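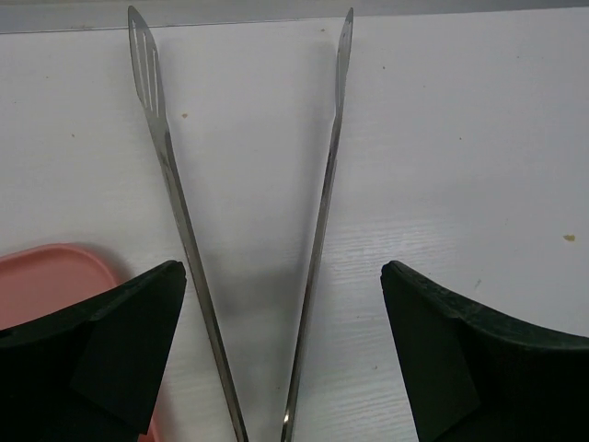

The tongs, on the white table.

Kimie Kaneko wrote the inventory in the order in which things came to hand. The solicitor's letter had asked for contents by room, with condition and an estimate, and had enclosed a form with a column for each. She had ruled an extra column on the right and headed it Remarks.

Entry one was the table. White top, faint grain, sound. Entry two was a pink plastic item with a raised rim, which might have been a lid or a tray. She wrote "lid or tray" and under condition put "good". Entry three was the tongs.

Tongs, kitchen, stainless steel, one pair. Long arms. One head flat and slotted, with a rounded tip; the other narrower. Brushed finish.

She stopped at the estimate. The form did not accept a blank. The set of pans from the cupboard under the sink, marked Flodberg on the base, had gone down at 15 pounds on the advice of a dealer called Najafi, who had looked at them for less time than it took to wipe his feet. He had declined to value anything smaller than a saucepan.

"Put them in as sundries," he said. "One line. Sundries, kitchen."

"The letter says to list items."

"The letter is written by somebody who wants to be paid for reading it."

She listed items.

Her aunt Krisztina had run the kitchen at the Datine works for most of her adult life and had kept her own by the same rules. Drawers were assigned. The upper left held cutting tools, the upper right held lifting and turning tools, and the lower two held linen. A card inside each drawer front gave the contents in pencil, and when an item wore out the line was rubbed away and the replacement written over it. Kimie had been copying from the cards and checking each line against the drawer. Up to this point they had agreed.

The card for the upper right drawer read: ladle, skimmer, fish slice, masher, basting spoon. It did not mention tongs. The tongs had been at the back, behind the basting spoon.

She opened the other drawers again and read the cards. She then went through the household book, which recorded purchases by month in two colours of ink, blue for food and black for equipment. It ran to almost 4000 entries. She read only the black ones. The pans were there, and a kettle, and a Yokoyama knife that had been sharpened until the blade was narrow and then thrown out. A loan was recorded in November of one year: fish kettle, to V. Gounder, returned clean. There were no tongs bought, received, borrowed or replaced.

Kimie telephoned Vasanthi Gounder, whose number was on the inside cover.

"Slotted on one side?" said Mrs Gounder.

"Yes."

"Those are mine. I left them there after the fish. I asked her for them 3 times and she told me she had never seen them. She looked in the book while I stood there, and she said if they were in the house they would be in the book."

"They were in the drawer."

"Of course they were in the drawer. She used them. I had dinner there and she turned the chops with them in front of me." There was a pause on the line. "How do they look?"

Kimie went to the table and considered them. There was a crumb near them on the white surface. She left it alone.

"They have been looked after," she said.

"Well, they would have been."

It was agreed that Mrs Gounder would call for them before the clearance. She did not want the pans. She asked whether the fish kettle was still in the house, and Kimie found it on the card for the tall cupboard, and then in the tall cupboard.

On the form she ruled a line through entry three and initialled it. In the Remarks column she wrote: "Not the property of the estate. To be returned to owner." She dated it December 23, 2021. She took the pencil from the household book, opened the upper right drawer and added tongs to the card, below the basting spoon. She rubbed the line out again, blew away the dust, and went on to entry four.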